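On Agnes Skjelbred's question in February:

> Are the first years pushing blocks again, or has the club
> moved on to gripping? Linnea says Grinton want to know
> before they send their team.

Still pushing.

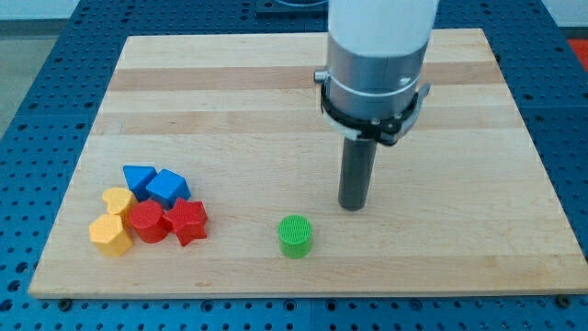 Scoring stays as it was at Trestumberg: 3 attempts per team, 900 points at most. Each team writes its own path code. The green cylinder starts by itself, clear of the other blocks, with the rod lowered close to the wood. Our best total is 583.

Linnea Sjöberg has the entry forms.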